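Gosling grasp logger, reviewed after a season of bin picking

Reviewed by Freya Hebden
Rating: 4 out of 5

We bought the Gosling to replace a set of scripts that only one person on our team could keep running. It is recording software for grasp attempts. It talks to the arm, saves the camera view before and after each try, stores the gripper pose and force readings, and asks the operator to confirm whether the object was picked. The output goes straight into our training set.

Setup

Installation took two days. Most of that went to matching the clock on the arm controller with the clock on the camera computer. The manual covers this in one paragraph and the paragraph is wrong for older controllers. Support at Celloretti, who make it, sent corrected settings the same afternoon I wrote to them.

After that it was easy. You draw the outline of the bin on the screen, set a floor height, and the software refuses any grasp that would go below it.

Daily use

Our longest run so far was 1102 attempts. The logger dropped two of them, both during a network outage, and marked them as incomplete so they were simple to remove.

The confirm screen is the best part. One key for a pick, one for a miss, one for "something odd." We use the third key more than I expected, mainly for double picks and for things that get dragged along the floor of the bin. Our old scripts had no way to record those.

Object sets

You can tag each load of the bin with a set name. We mix soft and hard items on purpose, because a model trained on boxes does badly with anything that folds. A typical load has a plush slipper, a soft-edged case, a flat black part and a small toy sheep in with the rest.
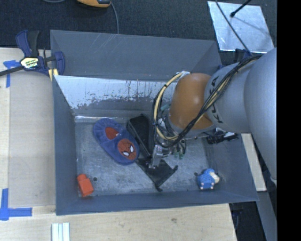
What I don't like

The set names cannot be changed once a run has started. If you mistype one, you fix it later in the exported file.

Search is slow on large runs. Ollano, which we tried before this, was faster there but had no force logging at all. The license is also tied to one computer, and moving it means an email to support.

Export works with the Feseo format and plain folders. The folder export leaves out operator notes, so use the other one if you write any.

Would I buy it again

Yes, for a lab with one arm and several operators. If you work alone and your scripts already run, I would wait for the next version.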